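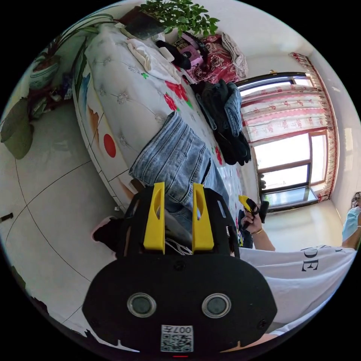
Tahira Marwat wants to know whether jeans really have to be folded the minute they come off the line, or whether a heap on the bed overnight does them any harm. Her mother-in-law says the creases set for good. She has 9 pairs to get through for the family, all denim, and would like to go to sleep.

2 min read

Jadoon
Creases set for good? I doubt it. I've left denim in a pile for three days and it came out looking like denim. Shake it, hang it in the bathroom while you shower, done. The people who swear by folding right away usually own one pair of jeans.

Toton
I wouldn't go that far. Light blue jeans show wrinkles more than dark ones do, at least mine do, and a heavy jacket thrown on top makes it worse. But "for good" is nonsense. Fold them in half lengthwise, seat tucked in, then in thirds. It takes me 40 seconds a pair, so the whole lot is less time than you'll spend arguing with her. One thing I would do is keep new black jeans off a white bedspread. The dye can rub off, whatever the label says, and I lost a good quilt that way in June.

Hirnberg
Just buy one of those folding boards. I paid 8 dollars for mine. Haven't used it on jeans yet, but it does shirts OK.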